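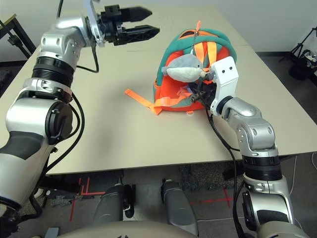 I have packed bags for a living, which is a funny thing to write at the top of a textbook chapter, but there it is. For three summers I worked the intake desk at a day camp in Mornton, and every June the same thing happened: kids showed up with bags that weighed more than they did, and the one thing they needed was at the very bottom. So when I teach packing now, I start small. Take a little pack like the orange one with the teal-green trim, the kind with a plush shark hanging off the front. The shark is cute (I would have fought my sister for that shark), and it's also the best label a bag can have. A six-year-old can't always read a name tag in a pile of bags, but she can find her shark! The keychain on top does some of the same work. What I'd fix before anything else is that loose strap with the buckle. Straps like that catch on chair legs and car doors, so tuck them in or clip them up before you load a thing.

Chapter 4
The Small Bag
By Teresa Szczepańska
Posted in June

In the last chapter we packed a suitcase, and I let you get away with a lot. A suitcase is forgiving. You lay it flat, you see everything at once, and if you forget the socks you lift a corner and slide them in. A small backpack stands upright and loads through a hole at the top, so whatever goes in first is gone until the end of the day. I want you to think of it as a well.

When I was getting this chapter ready I weighed the bag my nephew takes to school in Fairweather. Full, it came to 2,535 grams. Then I took out what he hadn't touched all week, and that was 566 grams of it: two library books, a rain jacket for a much smaller boy, and a rock. He wanted the rock back, so we kept the rock.

Before you read on, grab a small bag you own and dump it on a table. A real table, please, with some room on it. Sort what comes out by when you reach for it. I don't care yet what's heavy or what's soft, we'll get to that in section 4.2. Give yourself 20 minutes and write down anything you'd forgotten was in there.

Words to know in this chapter:
Load order: which item goes in first, second and so on.
Dead weight: anything carried all day and never used.
Grab item: something you need to reach with one hand, without looking.
Soft fill: clothes or cloth used to stop hard things from shifting.

We'll begin with grab items, and with my worst morning at the Mornton desk, when I had a line out the door and one missing inhaler.

566 shares | 20 comments

Related
Chapter 3: The Suitcase, Laid Flat
Chapter 5: Lunch Boxes and Other Leaks
Worksheet: My Dead Weight List
Reader letters: Packing for the Jastum ferry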